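Round arches, pointed arches and a very cold church

September 2023

I've been promising to write up our trip to Fasanstead for ages, so here goes. Humaira Bajwa had been on at me to see the church there, mainly because it's half Norman and half Gothic and she was tired of me mixing the two up in front of people. I'd always gone by the rule that old and gloomy means Norman, and old and pretty means Gothic. She was not impressed!

We went in by the north door, which has a big round arch with zigzags cut all the way round it. The zigzag is called chevron and it's about as Norman as you can get. Inside, the nave pillars are enormous, fat round drums with plain square-ish tops, and the windows on that side are tiny. You feel as if you're standing in the cellar of something. I loved it (Humaira says it needs a heater).

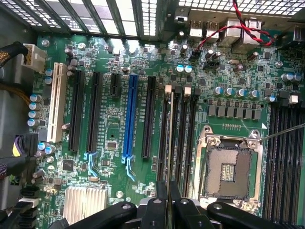
Why are Norman windows so small?

The walls were carrying the weight of the building, and every large opening made them weaker. Masons kept windows narrow and walls thick so the whole thing would stay up.

Then you walk through to the chancel and it's a different building. Somebody had the east end pulled down and rebuilt in the thirteenth century, and there are three tall pointed windows with light pouring in, even on a grey afternoon. The pointed arch is the clever bit. It sends the load down more steeply than a round one, and you can make it taller or narrower without changing the width of the gap. Put buttresses on the outside and the walls have less to do, so in goes the glass.

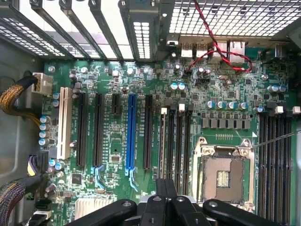 Slot covers along the back of the case, with the USB and Ethernet ports below the grille.

My favourite spot is where the two halves meet. There's one bay with a round arch on the left and a pointed one on the right, and they don't line up at all. You can see where the masons fudged it with a wedge of rubble and a carved head that looks thoroughly fed up. Amna Mengal reckons it's a portrait of the person who did the measuring.

We also climbed the tower, 89 steps, with a rope for a handrail and a turn so tight I had to take my rucksack off. Chiyo Yoshida went up it like a goat and was eating a sandwich at the top by the time I arrived. 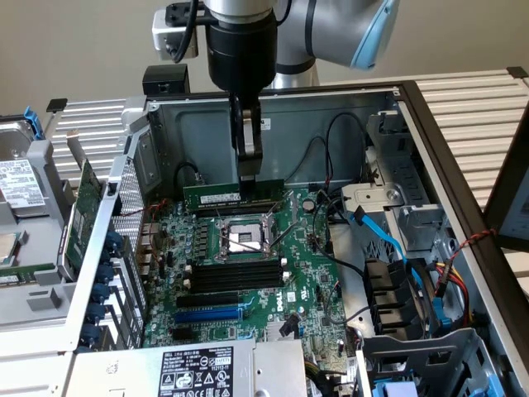

Memory module held over the board, label facing out.

A few people have asked what to read. I started with a battered paperback on parish churches that cost me 70p, and the drawings in it are better than anything I've found since – lots of little side-by-side sketches of capitals and mouldings. Take a torch as well. Half the good carving is up in the dark, and a phone light doesn't reach.

One warning about round arches, though. The Victorians were very fond of them too, and I spent ten happy minutes admiring a "Norman" font that was carved in the 1860s. The edges were far too crisp, apparently. I'm still sulking.
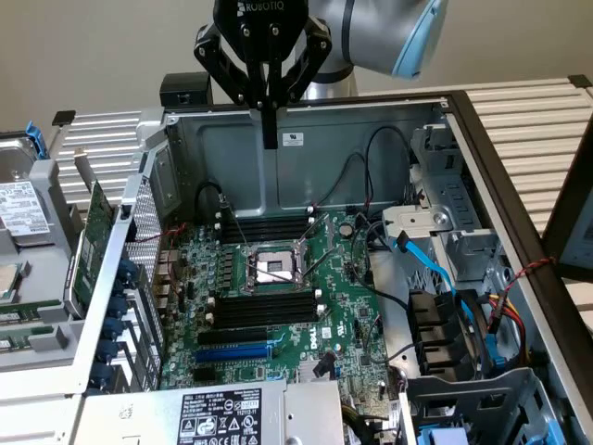
Robotiq gripper above the back of the open Dell tower.

Next on the list is a cathedral, probably in December if I can talk Mohsin Gilani into driving. He wants fan vaulting and I want a proper crypt, so we may end up doing two. If you know a good crypt that's open in winter, leave me a comment.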